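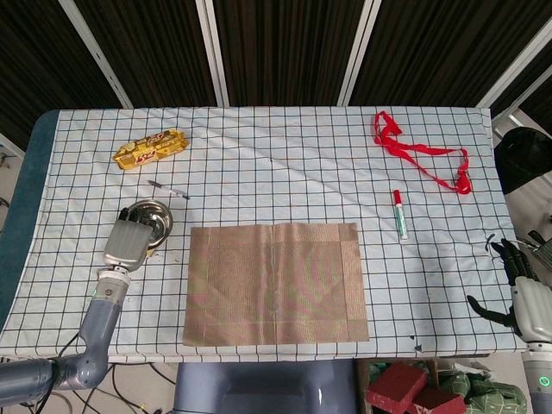 Par Orlando Apaza – 21/08/24
Imprimer | Envoyer par e-mail

Nappe blanche à carreaux fins : vous la gardez pour tous les jours ?

Bonjour à tous,

J'ai acheté en mai une nappe blanche avec un quadrillage de lignes noires très fines, pour la table où on fait un peu tout : le courrier, les paquets, le goûter. J'ai mis dessus un set de table beige tissé, avec une bordure plus foncée. Le reste va et vient : un stylo, un marqueur à capuchon rouge, un petit bol rond en inox, un bout de ruban rouge, une barre chocolatée à l'emballage doré.

Deux questions. Le set marque des plis et je n'arrive pas à les faire partir. Et il y a quelques petites marques sombres sur le tissu, vers le bord droit. Je ne sais pas si c'est de l'encre ou autre chose. Comment feriez-vous ?

Orlando

---

mirabelle_54
Pour les plis du set, tout dépend de la matière. En coton : fer moyen, sur l'envers, avec un torchon humide entre les deux. Si c'est du vinyle tissé, surtout pas de fer. Tu le poses à plat sous des livres pendant 12 heures et tu regardes le lendemain. L'étiquette dit quoi ?

---

Orlando Apaza
Plus d'étiquette, je l'ai coupée. C'est un modèle Cilesetti, je n'ai pas gardé l'emballage.

---

vieuxtorchon
Alors les livres, et pas d'essai au fer.
Pour les marques, je commencerais par savoir ce que c'est. Coton-tige avec un peu d'alcool ménager, sur une seule, en tamponnant. Si le coton se colore, c'est de l'encre et ça viendra en plusieurs fois. Sinon, savon de Marseille et machine à 60.

---

Pauline.R
Pas d'accord pour le 60 d'entrée. Si c'est de l'encre, la chaleur la fixe. J'ai perdu une nappe comme ça. Lavage à froid d'abord, et seulement après on monte. Il faut aussi vérifier que les lignes noires tiennent – sur du tissu imprimé, elles virent parfois au gris.

---

vieuxtorchon
J'ai bien écrit l'alcool en premier. Le 60, c'est si ce n'est pas de l'encre. Mais d'accord pour les lignes, je n'y avais pas pensé.

---

kerouan
De mon côté je changerais surtout l'organisation. Un marqueur et un stylo posés à même une nappe blanche, il y aura toujours des taches. Chez moi tout ce qui écrit va dans un pot, et le ruban dans une boîte avec les ciseaux. Quant au bol, il peut servir de vide-poche si tu n'y mets rien à manger.

---

mirabelle_54
Un pot sur la table, c'est encore un objet de plus à déplacer quand on mange. Je préfère un tiroir.

---

kerouan
Tout le monde n'a pas de tiroir à cette table.

---

Orlando Apaza
Pas de tiroir, en effet. J'avais repéré un petit plateau à rebord chez Zelereo, de quelque 142 grammes, facile à enlever d'une main. Quelqu'un connaît ?

---

Pauline.R
J'en ai 2. Corrects, mais le fond glisse sur le tissu. Mets dessous un morceau d'antidérapant pour tiroir. Et ne laisse pas la barre chocolatée sur la nappe s'il fait chaud. Le chocolat, c'est pire que l'encre.

---

Orlando Apaza
Merci. J'ai essayé l'alcool sur une marque : le coton est ressorti un peu bleuté, donc sans doute de l'encre. Je continue en tamponnant, puis lavage à froid. Le set est sous les dictionnaires depuis hier soir, je dirai ce que ça donne.

---

vieuxtorchon
Change de coton à chaque passage, sinon tu étales.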